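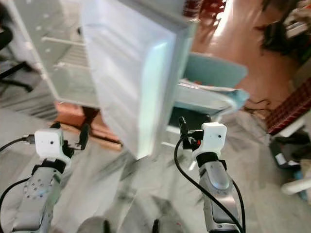
Fridge door episodes: how many are enough?

nusrat_s
2024-10-24
First full session with the two-arm setup on the mini fridge and I'm having a great time! 45 episodes saved, all door open and close, teleoperated, head camera plus joint states. Question for people further along: do I keep going on the same fridge or move on to something new? Training on Skelanix if that matters.

dewan_fan
Keep going. 45 is thin for two arms. I'd finish the one fridge first and get a policy that works before you touch anything else.

Ekkachai B.
I disagree with that. Move the fridge now, even by a hand's width, turn it a little, change the lights. We did one spot only in January and the policy fell apart as soon as the fridge was shifted. 20 episodes per position did more for us than one giant pile.

dewan_fan
Sure, but she won't know if her labels and timing are any good until something trains. Debugging on mixed data is miserable.

nusrat_s
Ooh, could I do both? Train a quick one on what I have tonight and shift the fridge tomorrow.

Ekkachai B.
Yes, do that! And keep the fumbled grabs where you recover. Tag them, don't delete them.

mavska_lee
What frame rate? A fast door swing smears badly on my head cam. I slowed my pulls down and it helped a lot.

nusrat_s
Mine smears too. Slower pulls it is, will post results!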